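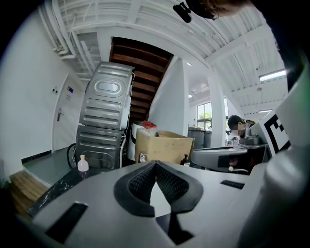 How to plan a self-catering week for a big family group

Six of us adults plus kids rented a house in Vastisby last November, and I would do it again tomorrow! I've now organized three of these trips, and the steps below are the ones I keep coming back to.

Step 1: Settle the dates before you look at houses

Send one message with two possible weeks and a deadline for answers. Don't start sharing listings yet. The minute my cousin Kendra sees a hot tub, the calendar talk is over for the evening.

Step 2: Read the floor plan

"Sleeps 12" can mean four real bedrooms and a pair of sofa beds in the hallway. Ask the owner which beds are doubles, which rooms are upstairs and how many bathrooms have a shower. If there's no floor plan on the listing, ask for one - most owners are happy to send it.

Step 3: Ask about the kitchen

You'll be in there a lot, so get the boring details. Good questions:
How big is the largest pot?
Is there a second fridge or a cooler you can borrow?
Does the dishwasher work, and are tablets supplied?
Where does the recycling go?
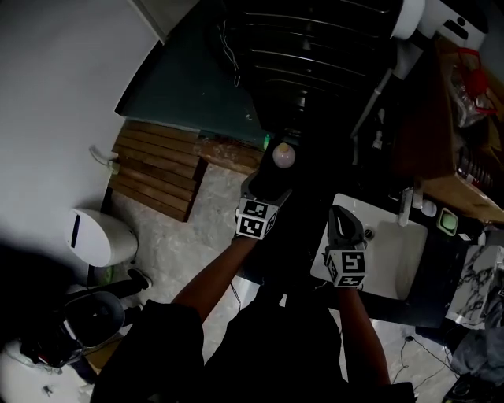
Step 4: Split the money early

We put in $100 per adult for groceries and kept the rent separate. The deposit on our Vastisby house was $400, refunded after checkout. Pick one person to hold the grocery money and let them use one card for everything. Florante did ours and posted the receipts in the group chat every night.

Step 5: Give every household one dinner

One household cooks, another cleans up, everyone else gets the evening off. It works so well! Write the menu down before the first big shop (ours was pasta, tacos, roast chicken, soup, curry, and leftovers) and leave one night open for eating out.

Step 6: Plan the arrival

Get the door code the day before and send it to two people. The first car in brings milk, bread, coffee and toilet paper. Let the family with the youngest kids choose their room first, then draw names for the rest.

Checkout was 10 a.m. for us, so we stripped the beds and ran the last load of dishes before breakfast was fully cleared.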